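Is Bodbridge really that much cheaper than Kevosness, or am I fooling myself?

Asked in Moving & Money, 3 replies

Okay, so I've been going around in circles on this for weeks and my sister is sick of hearing it, so you folks get a turn. I live in Kevosness, I rent a one bedroom for $1655 a month, and my lease is up in July. My job says I can work from anywhere as long as I show up at the office twice a month. I started looking at Bodbridge and the rents there made my jaw drop. I found a place (older building, second floor, looks clean) for $700 less than what I pay now!

Then I looked both towns up on one of those cost of living sites, and it ranks Kevosness as the most expensive town in the region and Bodbridge close to the bottom. Great, right? Except when I go over there on weekends, groceries feel the same to me, or even worse. A tank of gas was the same. Lunch was the same. So what is that ranking measuring? Is it basically just rent? And should I trust it enough to pack up my whole life?

I don't have kids, I do have a car, and I have a cat if that matters. I'm not rich and I'm not in trouble either, I'd just like to be saving something every month instead of watching it all go out the door.

Posted by tealkettle

3 replies, sorted by most helpful

pennyjar_mo

I made nearly this exact move, only from Triren to Bodbridge, so let me tell you how it went with my own money.

Those rankings take a basket of things people buy, price the basket in each town, and line the towns up. The trouble is that it's somebody else's basket. A lot of the sites lean hard on rent, and some of them rely on prices that regular visitors type in, so a small town like Bodbridge might be going off a handful of entries from who knows when. I'd look for whether the site tells you where its prices come from and how old they are. If it doesn't say, I treat the number as gossip.

What I did was make my own basket. I went through three months of bank statements (boring, put on some music) and wrote down everything in big lumps: rent, heat and power, food, car, phone, fun, everything else. My total came to $3317 a month. Then I priced each lump for Bodbridge one by one. Rent dropped a lot. Phone and streaming stayed put, naturally. Food went up a little, and you're right about that, there's one big grocery store in town and it knows it. Car went up more than I'd guessed because everything is a drive.

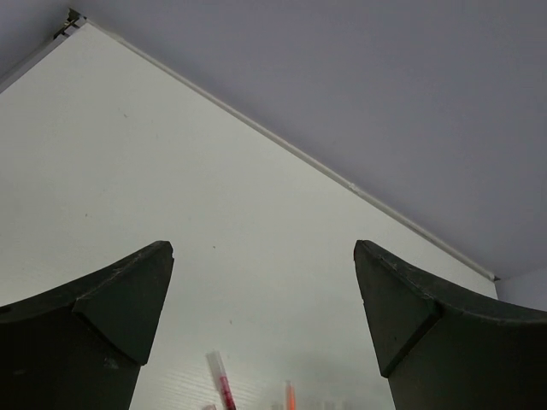
pennyjar_mo
Community Helper, Moving & Money

The lump I got wrong was heat. My place in Triren had heat folded into the rent and I'd stopped thinking of it as a bill at all. In Bodbridge I pay it myself, the building is old, and the first winter I'd open that envelope standing up and then have to sit down. Please call the utility and ask what the last tenant's bills looked like for that address. Some companies will tell you an average over the phone and some won't, but it costs you nothing to ask. The landlord may tell you too.

Also, those two office trips. Put them in the basket! Gas, parking, lunch, and whatever it does to your tires over a year. If you'd end up staying overnight because of an early meeting, that's a real cost and it's one you don't have today.

For what it's worth, I came out ahead, and I'm still here and I like it. I came out ahead by a good bit less than the ranking had me dreaming of, though. I'd expected the whole rent difference to land in savings and a chunk of it went to heat and driving. With $700 to play with you have a lot of room, so my guess is you'd be fine, but do your own list before you sign.

One more thing while I'm typing. Ask your employer whether your pay stays the same if your address changes. Mine had a pay scale by area, and I found out from a form. It didn't end up touching me because of my job grade, but I had a bad night over it.

Oh, and the cat matters. My building charges $50 a month for a pet and it wasn't in the listing. I had to ask.

eskildsen_bound

Bodbridge is dead after 6 pm, just so you know. Cheap for a reason. Have you looked at Eskildsen? I think rents are in between but I haven't checked lately. It has two grocery stores.

gravelroad

I mostly agree with the long reply, but I'd argue a bit on the rankings. They're okay for comparing big differences. If one town is at the very top and the other is near the bottom, there's something real there, and most of it is going to be housing. Where they fall apart is telling apart two towns that sit side by side on the list. I wouldn't move from number 12 to number 15 over it.

The groceries thing makes sense if you think about it. A box of cereal gets trucked in from the same place whichever town you live in, and small towns often pay a little extra for the truck. The stuff that gets cheaper is the stuff that's tied to the land or to local wages, so rent, haircuts, somebody to fix your car, daycare if you had kids. If you spend a lot on that kind of thing you'll feel the move. If most of your money after rent goes to food, gas and online shopping, you won't notice much besides the rent.

Don't forget moving costs either. Truck, deposit, maybe a month of overlap on the two leases. I'd divide that by what you expect to save each month and see how long it takes to pay itself back. If you can get a six month lease over there to start, I'd take it even if it's a little more.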